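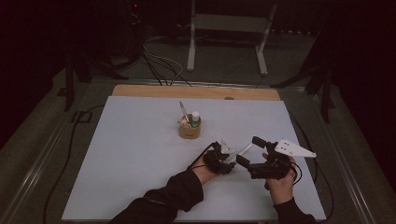 Will a paper cup hold up as a pen holder on a worktable?

For light things it holds up fine for years, as long as it stays dry and you keep the tall stuff from all leaning the same way.

marginalia_mouse
February 26, 2026
OK so that's my short version from the other thread, and I was asked to start a new one so we'd stop clogging up the lamp discussion. I'm talking about the plain brown kraft kind, short and round. I have one in the middle of my worktable and I love it way more than a paper cup deserves! It holds a pen, whatever little bottle I'm using that week, and a tiny wooden guy who doesn't do anything. I've had ceramic ones, I've had the metal mesh ones, I had a big wooden caddy with a drawer. The paper one is the one I keep reaching for. It weighs nothing, it makes no noise when you set it down, and if I get glue on it I get a new one.

What does everybody else have going on? Show me your cups.

thistle_and_twine
Mesh all the way for me. I can see what's at the bottom. With anything solid I end up with a layer of eraser crumbs, a thumbtack and a cough drop down there, and I don't find out until I move house.

binder_clip_era
A paper cup is a tip-over waiting to happen. Put one decent metal ruler in there and it's on the floor. I'm not trying to be a grump, I just think people get charmed by the look. I used one in November and it fell over every time the heat kicked on and the vent blew across my desk.

marginalia_mouse
Ha, well, I don't put a ruler in it! Rulers lie flat along the back edge of the table. And put something with a bit of weight in the bottom - I've got a flat stone in mine, picked up on a walk.

binder_clip_era
So it's a stone holder that also has pens. Fine, I'll allow it.

low_shelf
Chiming in about the table more than the cup. I read the lamp thread too and you mentioned you work on a white board lying on top of the table. Is that a dry-erase board or just a white panel? I've got an old wood table with a nice top and I'm nervous about cutting mats sliding around and scratching it.

marginalia_mouse
Mine's just a panel, a Sodel shelf board that never became a shelf. I cut nothing on it directly, the mat goes on top of it. It scuffs along the edges from me dragging it around but the middle is still good. Things show up SO well on white. I used to lose needles on my brown table constantly.

low_shelf
Oh that's the part I hadn't thought of. I lose beads.

quiet_stapler
White surfaces give me a headache under a bright lamp. I tried it for a winter and went back to bare wood. If you go that route get something matte, the shiny ones throw the light right up in your eyes. I'd also say leave a strip of the table uncovered at the back. I rest hot things and wet things there, mug mostly, and it keeps them off the work.

thistle_and_twine
Seconding matte. And felt dots under the corners so it doesn't creep away from you while you write.

pigeonhole_fan
I need to talk about the wooden guy! I have one too! Mine is a peg person with a round head and no face, and he lives in my pencil cup looking over the side. My kid put him there and I've never taken him out. When I'm stuck on something I turn him around so he's facing the wall. It helps, don't ask me how.

marginalia_mouse
YES. Exactly this. I swap mine between cups depending on which project I'm on, so I know where I left off.

binder_clip_era
Now that's a system I can get behind. A bookmark for a desk.

ochre_again
I run a small craft table at a community center and we went through all of this, so let me put down what we use, in case it's useful to somebody setting up more than one spot.

Kraft cups from Tosolia, the short ones. One per seat. Each gets a pen, a glue bottle and a brush, and that's it. Tape a label on the front with the seat number and the kids will put things back, mostly. Glue goes in cap up, always. We buy the cups in a sleeve of 80 and a sleeve gets us through most of a year, and I could probably stretch it further if I was stricter about paint.

For the grown-up class we have the Yoon cups, which are ceramic and lovely and chip if you look at them.

thistle_and_twine
Do the glue bottles not make them tip? That's the bit that would worry me. A full bottle in a paper cup seems like a lot on one side.

ochre_again
We use the little ones. A big bottle, yes, over it goes. If you only have big bottles, stand them next to the cup and save yourself the mopping.

quiet_stapler
Putting liquids in with pens at all seems like a bad idea to me. One loose cap and you've got a cup full of sticky pens. I keep bottles on a saucer, pens in a jar, done.

marginalia_mouse
I see your point, but my table isn't that big and I like having one thing to grab. When I'm done for the day I pick up the cup, put it on the shelf, and the table's clear in one go! With a saucer and a jar I'd be making trips. I do check the cap though. I've had the sticky pens. It was green ink and I had green thumbs for a week, and not the good kind.

quiet_stapler
Ha. OK. One cup, one trip, I get the appeal. I'm still keeping my saucer.

low_shelf
Has anyone coated a paper cup with anything to make it last? I've got some leftover varnish from a tray.

ochre_again
Water-based varnish works, two thin coats, let it dry overnight between. Don't do the inside unless you want it smelling up your pens for a month. It goes a shade darker. The kids' ones aren't worth the bother but I did a couple for the front desk and they're still there.

pigeonhole_fan
I wrapped mine with washi tape around the rim. That's where it goes soft first, from fingers. Takes a minute and it looks cute.

binder_clip_era
Alright, reporting back on the stone idea. I put a big steel washer in the bottom of a kraft cup and set it under the vent. It's been standing all afternoon. I even put scissors in it, handles up. I'm annoyed at how well this works.

marginalia_mouse
WELCOME!!

thistle_and_twine
Another one falls. I'm the last mesh person here, I can feel it.

folded_corner
Not the last, I'm mesh too. I've got the Irell one with the divider, model 2857 if anybody's hunting, it was $10 at the office place by me. The divider is the whole reason. Pens on one side, markers on the other. In a round cup everything ends up in a clump and I pull out three things to get one.

marginalia_mouse
For the clump problem: fewer things! I know that's easy to say. I used to have every pen I owned in there, including the dead ones and a bunch of bank pens. Then I dumped it all on the table, scribbled with each, and kept the ones I like. Now there's a slim gray one I use for everything and the rest are in a drawer. If I miss one I go get it. I haven't gone to get one.

folded_corner
I'm scared to do this because I know what I'll find. I have highlighters from college.

low_shelf
I just did it while reading this thread. Full half of them were dead. I had the same blue gel pen in every stage of its life.

quiet_stapler
Store the gel ones tip down, by the way, and they'll stop skipping. Fountain pens tip up. Felt tips flat if you've got somewhere to put them. I know it makes a cup more complicated than it needs to be.

binder_clip_era
Tip down in a paper cup means ink on the bottom of the cup.

quiet_stapler
Caps on, obviously.

pigeonhole_fan
Question for the table people. Where on the table does the cup go? I've had mine in the back right corner forever and I knock it with my elbow whenever I reach for the lamp. I'm right-handed.

marginalia_mouse
I moved mine toward the middle, a little left, and I'm right-handed too. Sounds wrong, feels great. My left hand grabs from it while my right keeps working. If I've got something wide spread out it gets bumped to the back for a while and then comes home again.

ochre_again
Same at our tables, center, so both neighbors can reach. Corners are where cups go to die.

pigeonhole_fan
Moving it now. The peg guy has a whole new view.

low_shelf
Went and got a white panel cut for my table, picked it up on the way home. Matte. It's a bit shorter than the table so there's a strip of wood left at the back, like quiet_stapler said. I can see my beads!! Where do you all get felt dots, the ones I have are for chairs and they're huge

thistle_and_twine
Cut the chair ones in quarters. They don't have to be pretty, they're underneath.

Filed under: Desks & Worktables / Pen Cups, Jars and Caddies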